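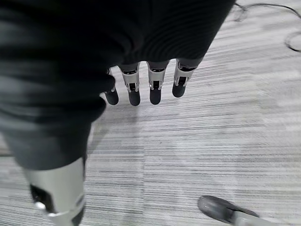
Stock Check

Filed under: Short Fiction

Print this story | E-mail this story

Rajeshwari Devadiga had been told the shelves at Kollis were straight. She had been told this by Evaristo Pacheco, who had also told her in April that the drains were fixed.

"Straight," she said.

"Straight enough." He looked at the gray striped carpet. "People lean them when they pick one up."

"Which people? You said you had no customers."

The book on her knee gave the stock at 2,707 pieces. She did not believe a number like that.
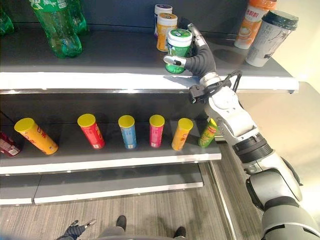 The Upper Shelf

She started with what she could see. Soda in green bottles, over at the left. Jars with white lids, one label green, one yellow, one purple. Milk tea. Under those, the chip canisters with their yellow lids, and the orange one at the end leaning like a man at a bus stop.

"And these sell?" she asked.

"The green one is popular."

"The green one is at the far right, Evaristo."

He said it was popular with a certain kind of person. She wrote that down, word for word, because she wanted Saranya Nadar to have to read it.

He had offered her the place for a good price, and that bothered her more than the drains. Her mother used to say a cheap shop was a shop with a secret, but her mother had also paid full price for a goat that died.
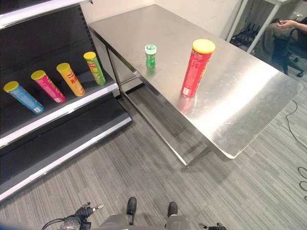
"You could put a register by the door," he said. "Sweets next to it. Children will drag their parents in."

"Past what? There's no school on this road."

"There will be."

"Who says?"

He said Lonico, and then that it might have been Nair. She closed the book, took out her own pen, and asked him to begin again from the drains.

Contact us | © Zevmont Stories | Back to top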